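Flarnmont Tenants and Gardeners Association
Minutes, regular meeting, 10 May 2020
Held by phone, dial-in opened at 4, started late

On the line: Cremilda Camargo (chair), Neusa Brito, Luana Guerra (notes), Sadao Kamata, Natanael Arruda. Two callers did not give names. Regrets from the Ignacio Street building, they had a plumbing thing.

1. Last minutes
Read by Cremilda. Natanael wanted "agreed" changed to "discussed" under the hose item. Changed. Approved otherwise.

2. Money
Balance is $2,837. Includes the plot fees that came in by mail, does not include Grakgate's deposit, which is still sitting at the bank. Neusa has called twice and gets the recording. Will go in person once the branch lobby opens again.
Water bill not here yet. Sadao thinks it will be low because the taps were off until late April. Neusa said wait and see.
Question from one of the callers on whether plot fees can be put off for people out of work. General yes. Cremilda will write something short for the door, no forms, just call her.
Motion (Natanael) to let any household pay in June instead, no late charge. Second, Sadao. All in favor.

3. Opening the garden
Long one. Clatberg, who own the lot, sent a letter saying we can open if we keep people apart and post rules. Letter was read out. Paragraph on insurance not clear to anybody, Neusa to call them.
Proposed: odd plots mornings, even plots afternoons, Sundays everybody but stay at your own plot. Natanael does not like the split, works mornings and has an odd plot. Cremilda said swap with a neighbor. He said he would rather have it in writing that swaps are OK. Fine – swaps are OK, tell Cremilda.
Gate: leave it propped open while anyone is inside so people aren't all handling the latch. Sadao worried about the dogs. Dogs have been a problem since the fence board came off by the compost. Fence board to be fixed first, see item 5.
Shared tools stay locked up for now. Bring your own. Luana has two spare trowels to lend, washed.
Kids OK with their own family. No birthday parties, this was asked.
Masks at the tap and at the gate. Vote: four yes, Natanael abstained on account of the morning thing.

4. Seedlings and compost
Tomato starts are ready at Sadao's, he has them on the back steps and wants them gone. Peppers slow. Basil mostly died. Pickup by phone appointment, one household at a time, bring a box.
Limit of 30 starts per building so Ignacio Street isn't left out again like last year. Neusa asked does that include the marigolds. No, marigolds are extra.
Compost delivery: price is $70 a load, same as before, but they want it paid ahead. Two loads would do the top beds, the lower ones can wait. Discussion of whether the last load was really compost or mostly wood chips. Sadao says chips. Luana says it settled fine. Moved and seconded to order one load, look at it, then decide on the secodn. Passed.
Where it gets dumped: NOT in front of the hydrant.

5. Repairs
Fence board – Natanael will do it this week, has screws.
Tap by the lower beds drips. Needs a washer. Sadao.
Potting bench is shot, the top has split and it leans. Options talked over: patch it, buy one, or make a new top and keep the legs. Legs are sound acording to Natanael. Glued-up maple came up as a material for the top, light strips like on the board here.
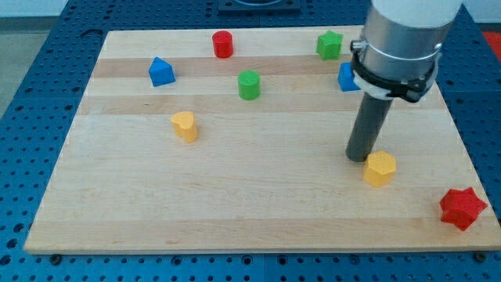
Neusa was against maple for anything left out in the rain, said it would go black by fall and we would be back on this same item next spring. Cedar or nothing, in her view, and if cedar costs too much then patch the old one and move on. Cremilda asked if a tarp would help. Neusa said tarps blow away.
Sadao has cedar offcuts in his garage, lengths unknown. Will measure. No money voted until he does. Tabled.
Shed roof: nothing new. Still leaks in the corner over the seed drawer. Seeds moved to Luana's for now.

6. Paths
Wheelbarrow can't get past plot 2, the squash frame sticks out. Cremilda to talk to the plot holder, nicely. Path edges need string trimming before opening day. Sadao has the trimmer, needs line.

7. Other business
Grakgate asked if their name could go on the sign by the gate, for the deposit. Natanael against any names on the sign. Luana said small letters at the bottom. Went back and forth, put off to next time.
Annual potluck – not this June. Maybe fall. Caller suggested everyone swap recipes by mail instead. Some interest. Send to Luana, she will copy them.
Phone tree is out of date, two numbers dead. Send corrections.

To do
Cremilda: note for the door, garden rules typed and posted, plot holder by the path
Neusa: bank, Clatberg about insurance, order compost
Natanael: fence board
Sadao: tap washer, measure cedar, trimmer line, starts
Luana: trowels, recipes, phone tree

Next meeting in June, by phone again unless told otherwise. Cremilda will set the day.
Line dropped for half of us during the motion to close. Taken as closed.

L. Guerra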